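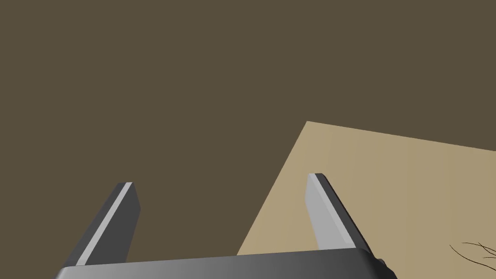
One reviewer of our workshop version wrote that a policy scoring well in a simulator has shown only that it fits the simulator, and asked why anyone should read on. We think the objection is mostly fair, and this section is arranged around it.

Figure 3. Simulated wrist view with the gripper open and nothing between the fingers. The tan surface fills only part of the right side.

5.2 Does the wrist view help?

The Vasetti planner takes a wrist view and an overhead view and outputs a short sequence of gripper poses. Its authors credit most of the gain over the Mohamedi baseline to the wrist view. We could not confirm this. We trained both systems on the same 3,285 simulated episodes in Tetavitz, our rendering and control toolkit, and tested each on 517 held-out starts. With the wrist input replaced by a constant gray image, the planner's success rate stayed within the spread we see between random seeds.

There are at least two readings. The first is that the wrist view carries little the planner can use. In views like Figure 3, a plain brown background takes up much of the image, and the few dark, thin strands on the tan surface are partly outside it. A network asked to find a grasp target there has little to work with. The second reading is less kind to us: our start poses may be too easy, so that the overhead view is enough. We reran the test with wider start poses and the gap between the two conditions grew, but only on starts where the overhead view was blocked by the arm.

We also doubt the usual fix of randomizing textures. It changed the scores, though in no consistent direction – two seeds improved and one got worse. Reporting the best seed, as several earlier papers do, would have given us a much nicer table.

Hardware results are thin. We ran 100 trials on the Clondovport bench, 40 of them with the wrist input blanked. The blanked trials failed more often, mainly during final approach, and that is the strongest evidence we have in favor of the wrist view. It comes from one bench and one gripper, and we would not put much weight on it until the trials are repeated elsewhere.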